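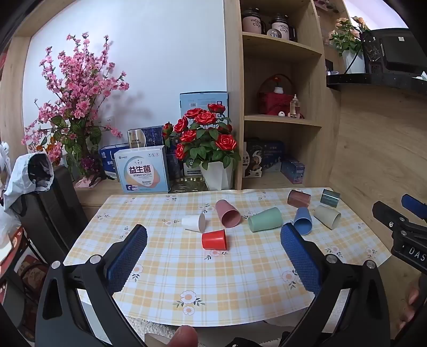
Cup table at the Skadeck open day, hand gripper station

kedge_r
Went to the Skadeck thing in March. Sharing because someone in the Edis thread asked if it was worth the drive. Short version, yes if you like the slow stuff. The arm demo was packed, couldn't see a thing. Spent most of my time at the cup table instead. Tumblers all lying on their sides on a plaid cloth, you work the two-finger grippers by hand and try to stand them up. Harder than it looks.

boltcutter69
drove 200 miles to tip cups over, nice

kedge_r
Up, not over. And the see-through ones were the worst for me, kept misjudging the rim.

palewire
Did they say how many runs they want? At the Nazari one it was 3,000 per task and the guy looked tired already

kedge_r
Board by the door said 1,826 done so far. Didnt catch the target.

boltcutter69
still don't get why you'd show this to the public. people come for robots. I'd have left after ten min

palewire
Disagree. Grip work is the whole job. Anybody can run a canned arm routine on a stage

boltcutter69
a canned routine at least moves by itself

mossgate
Bit of both? My kid hated the talk, loved the grippers. Wouldn't leave. But the patterned cloth seems like a strange pick, all those flowers. Plain table would be easier no?

kedge_r
Easier yeah. I asked, they said homes have tableclothes. Fair enough

mossgate
ok that makes sense. Is the Kedinside day the same setup or diffrent?

palewire
Different I think, drawers and doors. Check the sign-up page, afternoon slots went first last time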